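Is the Sedel season pass worth 50 bucks?

Ketsara Chaiyaporn
I've finished the main game and I'm eyeing the pass. The store page promises 5 extra levels and "new characters", but I can only find two named. Has anyone played them?

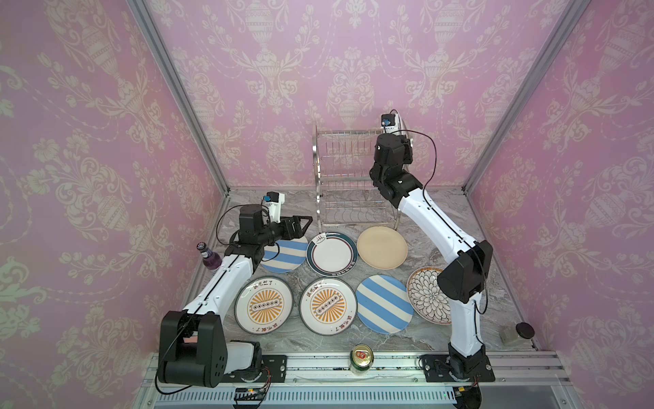 Also, does my old save carry over?

Gobnait Breathnach
Two levels are out – the rest are "coming", and I've heard that before. I'd wait for a sale. Saves carried over for me on PC.

Predetti
worth it imo

Kusov
Worth it how? The April level took me less than an hour.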